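# kutance-teardown

Notes on taking apart and refilling one desktop tower. Maintained by Jade Pickering. Version tag: June.

I started this card after reading the Clustatik guide, which promises that any office desktop can be stripped and rebuilt by a beginner with no trouble. I doubt it. "Tool-less" usually means a plastic clip that wants more force than you would like to use near a motherboard.

## What is covered

- CPU, with the socket frame open and closed
- memory modules
- 3.5-inch hard drives and their blue plastic parts
- expansion cards

The power supply stays in. I have no opinion on it beyond leaving it alone.

## The tower and its spare parts

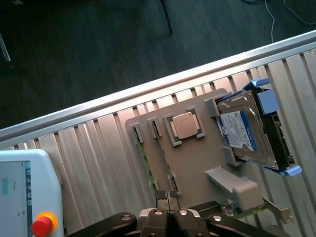
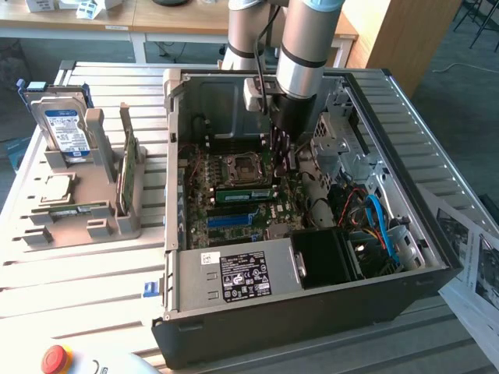
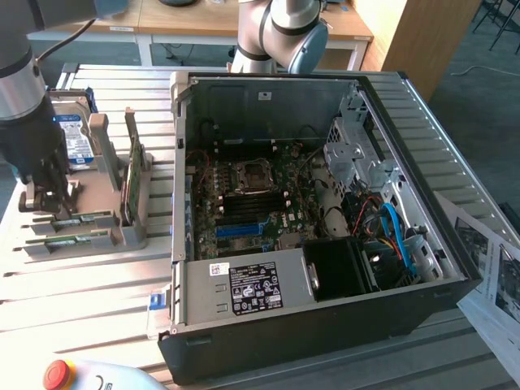
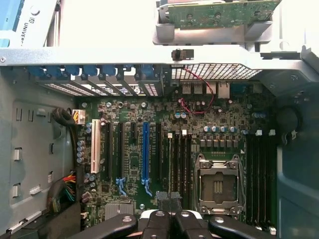 ## Known problems

The written log has 113 entries, and 76 of them concern memory. That says more about my interests than about what goes wrong in desktops, so please don't quote it as a failure rate.

Part names are inconsistent. Early entries say "caddy", later ones say "carrier" or "rails", and I have not gone back to fix them. `slot` can mean memory or expansion — check the `part` column before you filter.

Cable routing is barely recorded. The drive bay wiring gets one field, `cables_clear`, marked yes or no by eye. I don't trust it much and neither should you.

## Files

- `log.csv`: one row per part moved
- `parts.csv`: the names used, with duplicates
- `notes.txt`: complaints, mostly mine

## Before you use this

It is one model of case. Anyone claiming general advice from it is guessing, and I include the Treltetti summary that cites an earlier version.

Corrections go in the issue tracker. Give the row number.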